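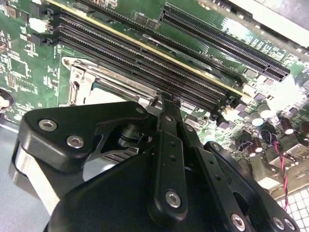

[refurb-work] Re: What happens to the bench people?
From: Luana Frota
To: refurb-work list
Date: September 1, 2022

Pentti Kuusisto wrote:

> We have been told Hesthorpe is getting an arm for teardown, same kind as
> yours, and the only thing in the announcement about staff is one line
> saying roles will "evolve." I have 15 people on benches and they are
> asking me what it means and I have nothing to tell them. Did anybody at
> Ekora lose hours? Who fixes it when it stops? And is it true that they
> wanted the bench techs to do the programming on top of their normal
> numbers? I would rather hear it from someone who works next to one than
> from Lokotix again.
>
> Also, what does it really do. The sales deck was all arrows.
>
> Pentti

Pentti, quick answers between pallets, sorry for the mess. Others from Ekora jump in if I get something wrong.

Hours: no. Nobody lost any so far. But we did lose two open positions, they were posted in the spring and then just went away when the arm was approved. So if someone tells you no jobs were affected, ask about the ones that were never filled. That one still bugs me and I said so at the July meeting.

What it does. Memory, mostly. It goes into an opened machine, gets over the slots, works the latches, lifts the sticks, puts them in the fixture. Next on the list is the CPU lever, then the processor itself. We still open every case by hand. Side panels, stuck screws, the weird ones with the lock, the ones somebody taped shut - all us. Cables too. It does not like cables at all and a loose wire bundle lying across the slots will get you a stop, so part of my job now is tucking wires out of the way before I hand a machine over. Six years doing this and I'm a wire tucker.
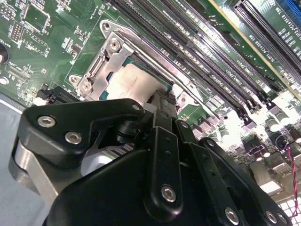 The lever is the part everyone argues about. By hand you feel it. You push down and out a little and you know when it clears the hook, I couldn't write you instructions for it if you paid me. Well, they did ask, which gets to your programming question.

Yes they wanted us to teach it on top of normal numbers. For the first few weeks that's exactly what happened. Surachet Onsri had a full bench quota and was also expected to stand at the arm and walk it through positions whenever a new board type came in. He was staying late to make it up. We kicked and now teaching time is its own line on the sheet, comes off your quota, and you sign for it. GET THAT IN WRITING BEFORE IT ARRIVES. Much harder to get after, ours took till summer and it was only fixed because Surachet kept his own log in a notebook and put it on the manager's desk.

Second thing on teaching. Pay. Whoever teaches it is doing a different job than pulling parts and should be graded that way. Ours went up one step, Surachet and Iraís Tapia only. The rest of us fill in for them at the old rate when they're out. Not settled, don't copy that part.

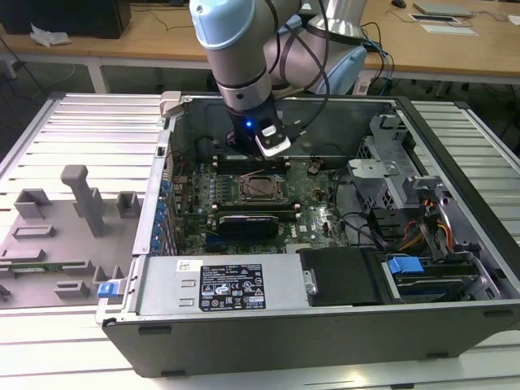 Desktop tower on its side, arm over the memory slots

Towers are the easy half, for us anyway. Lots of room, you can see what it's up to, and if you don't like the look of it you hit stop. You asked who fixes it when it stops - depends. There's stops we're allowed to clear (bad grip, something in the way, fixture full) and stops where you call Lokotix and wait. Clearing them is on the laminated card. At first everything was a call and people were standing around and then getting asked why the count was low. So second thing to get in writing, I guess third: waiting on the vendor is not your techs' downtime.

Throughput, since management will quote you numbers. They told us 200 machines a shift. We have never seen that. On a good day with one model, all the same, clean, it keeps up with one fast person. Mixed pallet it doesn't come close. What is true is that it doesn't slow down in the afternoon, and hands do. Elaine Bragança has had bad thumbs for years from latches, and since she moved to case opening and sorting she's not wearing the brace every day. She'd tell you she's for it. I'm not going to pretend that isn't worth something. I used to do latches all day too and I don't miss it.

What I do miss is dumber. We used to have two benches facing each other and you talked. Now one side is the arm's table and you're sort of facing a machine with your back to everyone. If you get any say in the floor layout, use it, put people facing people. We asked to turn ours around and it's "being looked at". 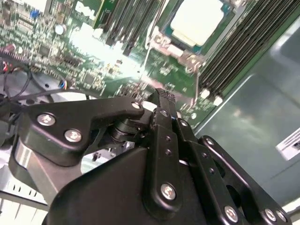

Server board, fingertips by the lower end of the memory slots

Servers are where it gets tense. Boards are packed, more slots, less space to come in, and the parts are worth more so everybody's watching. For those we have a rule that a person stays at the table the whole time. Management wanted one person minding the arm and also running the wipe station across the room. Tried it for 8 days. Iraís was walking back and forth, came back to a bent latch, and then there was a whole conversation about whose mistake it was. Nobody could say. That's my real advice if you only take one thing to your meeting: ask who signs for damage when the arm did the touching. Ours was blank for months. Now it goes in a separate column and not against the tech.

Also ask what gets recorded. There's cameras on it, one at the gripper and one looking at the table. We asked if the table one would be used to time people loading machines. Answer was no, we got that in an email, and I kept teh email.

About the "roles will evolve" line, we had the same one word for word. I'd ask them to list the roles. Just that. On ours it came out that sorting and testing were going to grow and bench pulling was going to shrink, fine, then people could ask for training on testing early instead of being moved whenever. Heiskanen did it that way round from what I hear, list first and then the machine, maybe somebody from there is on here and can say how it went??

I can send you the teaching time sheet and the stop card, both just one page. Not the damage form, have to ask first.

Pallet's here, gotta go. Will read replies tonight

Luana
Ekora, teardown side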